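Workshop > Who We Are > About Us

About Projects Bench Hours Join Contact

Print this page
E-mail this page

About Wellorura

Wellorura is a shared workshop where grown people (and quite a few younger ones) come in the evenings to build robots that mostly do small household things, slowly, and with a great deal of discussion. We have a long room with a good floor, a smaller room with the printers in it, and a kettle that gets more use than the drill press. If you've found this page because you have half an arm on your kitchen table and the family would like the table back, then you are just the sort of person we had in mind when we opened the door.

How we got started

The workshop began as two people in a garage. Kimie Iwasaki had been trying to build an arm that could clear up after her model-making, and Kenta Noguchi, who lived down the street and had the better soldering iron, kept coming by to borrow clamps and staying until supper. The first arm was called Sernine. It had a shoulder made from a lamp bracket and a wrist that drooped when it got tired, and it knocked over more than it ever picked up, but people heard about it and started dropping in to see it, and some of them brought their own projects along, and by the second winter the car had been living on the driveway for months.

We moved into our present room one February, carrying everything over by hand and by bicycle trailer. Sernine made the trip wrapped in a quilt. It still hangs over the door to the printer room, and new members are encouraged to reach up and bend the wrist.

What we build

Arms, mostly. We've had rovers and a very patient curtain-opener, and Ritva Räsänen's seed sorter had a whole shelf to itself for a while, but the arm is what people come back to. There is something about getting a machine to reach out and take hold of a thing that keeps you at the bench long after you meant to go home.

Our current group build is called Plarnden. It's a tabletop arm with a two-fingered hand and a small camera at the wrist, and it is meant to be something a careful beginner can put together at home with ordinary tools and a borrowed printer. The fingers are printed with ribs and open cells inside, so that they give a little when they press on something. We went through a long stretch of solid fingers before that, and they were handsome, and they were hard on everything they touched. Polyxeni Stamatopoulos drew the ribbed ones over a holiday weekend and came in with a pair in her coat pocket, and we haven't gone back.

Plarnden's parts list fits on one sheet of paper, both sides, and we're rather proud of that. The build guide is longer. It has been rewritten by nearly everyone who has followed it, and you can tell — the chapter on wiring is brisk, and the chapter on mounting the base wanders off into a story about a door used as a bench top. We have left the story in.

Practice makes up a good part of the work, more than visitors expect. The arm has to be shown how to pick things up, over and over, from one side and then the other, standing and lying down. We use whatever is in the kitchen cupboard or the recycling. Ryota Minami keeps the practice notebook, and the last numbered entry when this page was put together was 726. Many of those entries are a single word, and not all of the words can be printed here.

How an evening goes

People arrive when they can. Somebody sweeps, somebody puts the kettle on, and then we go round the room and each person says what they're stuck on. This takes longer than it should, and we've tried shortening it, and the evenings were worse for it. After that everyone drifts to a bench. There are 12 of them, each with a lamp, a vise and a power strip, and the one by the window is always taken first.

If you're new, you'll be paired with a member for your first build. You'll start on a little practice joint we call Arai, one motor and one hinge, which you can finish in a couple of evenings and take home with you. It doesn't do much. It nods. But you'll have printed it, wired it and made it move, and the big arm is only more of the same with longer cables.

Children are welcome from age 12 with a grown-up alongside, and the grown-ups often turn out to need the help more.

What we ask of members

Please clear your bench before you leave, label anything you want to find again, and keep a hand near the stop switch whenever your motors have power. If you use the last of something, write it on the board by the sink. If you break something, write that on the board too, and don't fret over it — everybody's name has been up there, Kimie's more than most.

We don't build for customers and we don't sell kits. People write to us fairly often about both, and they are very nice letters, and we try to answer them all. What we can do is lend you a bench and sit with you while you sort it out, and send you home with a paper copy of the guide if you'd like one.

Coming to see us

The easiest way to find out whether you'd like it here is to drop in on an open evening. Wear closed shoes, tie back long hair, and bring your project if it can be carried. Photographs of it will do nicely if it can't. You needn't know any programming, and you needn't own a single tool.

This page was last revised on November 7, 2021.
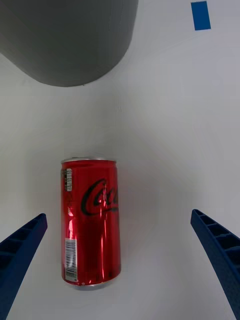 Can I build the arm at home if I don't own a 3D printer?

Plenty of our members do. Come in to print your parts on one of the workshop machines, then put the arm together on any sturdy table at home, and bring it back to a bench if you get stuck on the wiring.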